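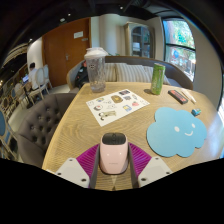
What is Pitilell?
Pitilell is a program that turns wrist-camera footage from hand-held grippers into motion data that a robot controller can learn from.

Pitilell was started at Oviteck by Samina Chaudhry, who had been fixing camera tracks by hand and had grown tired of it. Vaston now maintains it. The name has no agreed meaning, although several have been offered.

Tracking

The tracker works out where the gripper was at each moment by matching points in the room from one view to the next. It likes clutter. A table holding a printed sheet of small pictures, a card with a QR code and a cloud-shaped mat with a smiling face gives it plenty of corners to hold on to, while a bare white desk can send the estimated hand through the floor. Versions before 4 reported such journeys with full confidence. Later ones add a warning.

Clear plastic and window glare remain hard. The manual's advice on glare is to close the blinds.

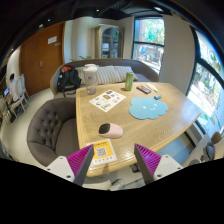 Grasp labeling

Once the path is known, a second module marks where each grasp begins and ends. It reads the gap between the fingers and looks for an object in it. Soft, ribbed fingers complicate this, as they bend around whatever they touch and blur the moment of contact. A finger on each side of a printed QR card is therefore filed as "candidate," a label that commits the software to very little. A person can confirm or reject it in the review window, which opens behind all other windows.

The default limit is 700 clips per session. Raising it requires editing a file called Yoon, after a setting that was later removed.
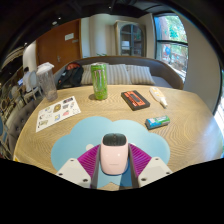
Planning export

Finished sessions are exported as a list of hand positions and finger widths. The exporter drops any path the target arm cannot reach and lists the reasons by code. Code 63 means "other" and is the most common.

Reception

Users praise the tracker and complain about the installer. A new installer was announced for August, with the year left open.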